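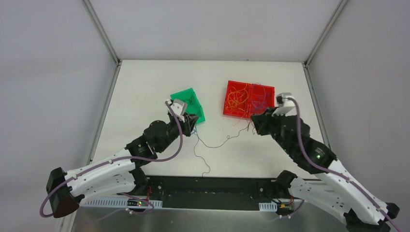
Stella Mollel thinks I should move down to second alto and stop fighting it, and she told me so in the parking lot with her car door already open, so there was no time for a comeback. Plenty of people move down after fifty, she said. Her own mother did it and sang till she was eighty-four, and second alto gets the better lines in the Ledura anyway.

Well! I've been chewing on that all the way home and through a bowl of soup.

Mon 26 November, then, and I'm back at this diary after skipping I don't know how many weeks. Rehearsal ran long. We started on page 2 and got about as far as the bottom of page 2. Odair wants the opening so quiet that the audience isn't sure we've begun, which sounds lovely when he says it and is murder on the breath. I had to sneak one in the middle of a word and he looked right at me. He always knows. He doesn't say anything, he just lifts his chin a little and goes on conducting.

The trouble is the E. It used to be nothing, that E. I'd sail up there thinking about groceries. Now I start worrying four measures ahead, and my shoulders come up, and by the time I arrive it's this thin little thing like a kettle in another room. I can still get it in the mornings. I got it in the shower Saturday, a big fat round one, and stood there with shampoo in my hair feeling like a million dollars. Then tonight, gone again.

So maybe Stella's right. But I've been a first alto for 13 years! I've got my chair, next to the radiator, with Gladys Shemweta on my left, and Gladys is how I know where we are when I lose count. She taps the rhythm on the back of her folder with one fingernail. If I move down I'd be in the row behind with Uliana on one side and probably the wall on the other. I like Uliana fine. She's a terrific musician and brings those poppy seed rolls. But she sings straight into your ear and she marks her score in pen, and when we share a copy I can't rub anything out.

Anyway, the Ledura. I should put down something about it, because in a year I'll have forgotten how strange it felt at the beginning. It's in six parts and the parts keep crossing, so you'll be humming along as a respectable alto and all of a sudden the tenors are above you and you feel like you've stepped off a curb. The words are nothing much, a lullaby really, the same few lines about a boat and a lamp. The middle section is where it gets me. The basses hold one note forever and everybody else comes down over it like snow off a roof. First time through, back in September, we fell apart and laughed, and even Odair had to sit down. Tonight we got all the way to the end of it without stopping. It wasn't good – the sopranos were racing and somebody in the back row came in a full measure early with tremendous confidence – but we got there, and there was that quiet afterward when people don't quite want to turn the page.

I do love that. I'd forgotten, with all the fussing over the E.

After the break we did 479 out of the old blue book to give our voices a rest, all four verses, and I sang the low part just to see. Didn't tell anyone. I found my way along by ear and it was comfortable, I'll admit it. Like getting into flat shoes. There's a bit in the third verse where the second altos go down by step while everyone else is making a fuss on top, and in all these years I don't think I'd ever heard it. It's the prettiest thing in the hymn! How did I miss it? I suppose I was always busy with my own line.

Gladys noticed, of course. She leaned over and said, Where did you go? I said I was visiting.

The concert is at the Athumani again, and I have feelings about the Athumani. It seats 2,000 and we will fill maybe the front third, if the weather's kind. The sound goes up into that ceiling and stays there. Last time I couldn't hear the sopranos at all and we finished on pure faith. Odair says the size is the point, that the Ledura needs air around it, and Salim Mugo says what it needs is heating. Salim has a long memory for that dressing room. I'm bringing two pairs of socks and the good shawl.

Need to find: black folder, the one with the strings. Black shoes are at the repair place in Vasberg and they close at noon on Saturdays, so I have to go Friday. Also more Dratent drops, the honey ones, since the lemon ones make me cough (I gave mine to Uliana and she ate them like candy).

I tried the middle section at the piano just now with the soft pedal down. My left hand isn't what it was either but I can manage a bass note and one other line. First I played my own part against it, then the second alto. I went back and forth a few times. The low one has this long G that sits right up against the basses and rubs, and then it gives way, and the whole chord opens up. On my part you don't get to do that. You just go along on top and have it happen under you.

I played it maybe ten times. The tea got cold.

I'm not deciding tonight. I'll ask Odair on Thursday if I can try the row behind for one rehearsal, just the one, and keep my folder on my own chair so it doesn't look like I've moved out. And I'll have to tell Gladys first, before she hears it from the parking lot. Maybe she'd trade with someone and come too? No, she's got that E like a bell, they'd never let her go.

Practice tomorrow: pages 3 to 5, slow, no pedal. Breathe before "lamp," not after. Call the shoe place. Write down Uliana's roll recipe before I lose the napkin it's on.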